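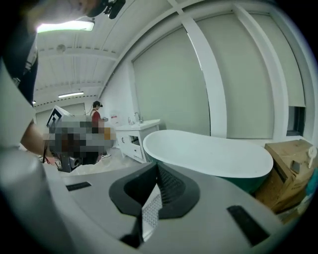

Chapter 7
When the Work Changes Hands

In this chapter you will read about
How a company decides which tasks to automate
What happens to a job when only part of it is automated
Why workers are often asked to show a machine what they know

In November, the managers of Stondthorpe, a company that cleans rental apartments and small hotels, met with the staff of its Oltcombe branch. The company had signed an agreement with Millov, a maker of cleaning robots. Over the next 2 years, some of the work in bathrooms would move from people to machines. The managers had a slide for the costs and a slide for the schedule. Most of the questions from the floor were about something else. Who would be kept on, and to do what?

The branch had 532 cleaners on its payroll. Few of them thought of their work as a set of separate tasks. To Millov it was exactly that: wipe the vanity, rinse the tub, pick up what is on the floor, lay the mat flat. Each task was listed, timed, and given a score for difficulty. Floors scored low. Picking up loose items scored high, for they are never the same from one bathroom to the next.

To teach the machines, Millov needed examples of people doing the work. Cleaners could sign up for paid sessions in a practice room, where they used hand-held grippers in place of their own fingers. By the end of the first stage the company had 3,054 recorded tasks.
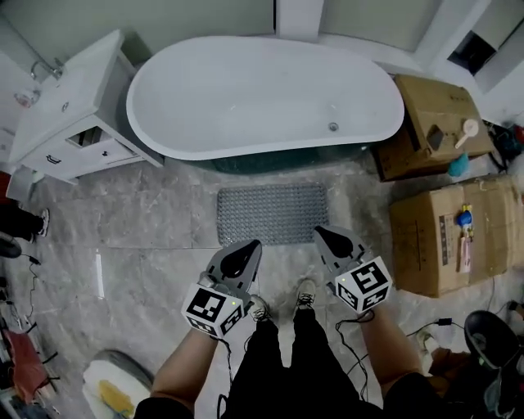 Figure 7.1 Hand-held grippers in use in front of a bathtub.

The sessions paid more per hour than regular cleaning, and about 500 shifts were filled. Opinion was still divided. Some cleaners liked the change of pace and said it was the first time anyone had asked how they did things. Others felt they were training their own replacements — and wanted that said out loud before they signed anything.

Economists call this a problem of task knowledge. A skilled worker knows many small things that are not written in any manual. Once that knowledge has been recorded, it can be used without the worker. Who owns it, and what it is worth, are questions that older labor contracts did not cover.

The Dijkstra model, introduced in Section 7.1, sorts the tasks in a job into those that are replaced, those that are reshaped, and those that are left alone. We will apply it first to the Oltcombe branch and then to a warehouse.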